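The bats above the reading room

2022-09-16

In the town of Morine people go to bed early, and for many years they did not look up very much. So when the first visitors came with folding chairs to sit on the lawn of the Carner Library after sunset, the neighbors thought there would be a concert. It was the bats they came for.

The library has a brick chimney on the north side which has not been used since the building got a new furnace. Between the chimney and the roof there is a gap, as wide as a thumb. Through this gap, on every warm evening, the bats leave the attic one by one, and then several at once, and fly over the parking lot in the direction of the river.

I went there for the first time in April, when it was too early in the year and I saw only three of them. A woman on the next chair gave me tea from her thermos and told me to come back in July. I took her advice. In July one has to stop talking, because there is always something to see in the air. 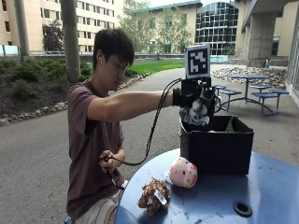 How they were found

The story started with a smell. The staff of the library noticed it in the room with the newspapers, on hot afternoons, and they believed it was a dead mouse. They moved the shelves and washed the carpet. Then a brown stain appeared on the ceiling and the town asked a company, Espiritu Wildlife Removal, to have a look.

The technician opened the hatch, went up with a lamp and came down again quite soon. On the beams there were big brown bats, mothers with their young, and under them a layer of droppings which in one corner reached above his boot. He could not do anything that day. The young bats did not fly yet, and if the gap is closed in this season they die inside the roof. The company closed the newspaper room, sealed the hatch with tape and counted the animals at the chimney on the same evening. They reached 400 before it was too dark to go on.

I must say that the town was not happy with this number. Some people stopped to bring their children to the story hour. Others wrote letters to say that the bats eat mosquitoes and should have a library card. There was fear of rabies, which is a serious matter, and the library put up a notice by the front desk that nobody should touch a bat with bare hands, also a dead one. The notice is still there, and I think it is a good one.

One door, only for going out

The plan was simple enough. In late August, when the young could fly, the company fixed a tube over the gap. A bat can crawl through the tube and drop out, but it finds nothing to hold on to when it wants to return. The other cracks under the roof were filled before, and this took much longer than the tube. An old roof has more openings than you believe — behind the gutters, under the flashing, at every corner where the wood has moved a little.

The cleaning came after, with masks and closed suits. The droppings filled 140 bags. The bill for all the work was paid partly by the town and partly by readers, who collected $2,746 in a glass jar and at two bake sales. I bought a lemon cake at the second one and it was a little dry. 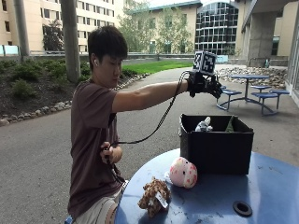

The question where the bats should go had been discussed since the first week. Bats like to come back to the place where they were born, and if they don't find it open they try the house next door. For this reason the town set up two large bat houses on poles in Emthorpe Park, 50 yards behind the library, already before the tube was fixed. They are made of rough boards and painted dark, so that they become warm in the morning sun.

Will the bats accept them? The technician was careful with promises. Sometimes it needs two summers, he told me, and sometimes they never move in and one finds them under the shutters of a dentist. On the evening when I visited the park again there were fresh droppings on the grass under the left pole. Under the right pole there was nothing.

The reading room smells of paint now. The folding chairs have moved over to the park, and the woman with the thermos complains that the mosquitoes are worse there, being closer to the river.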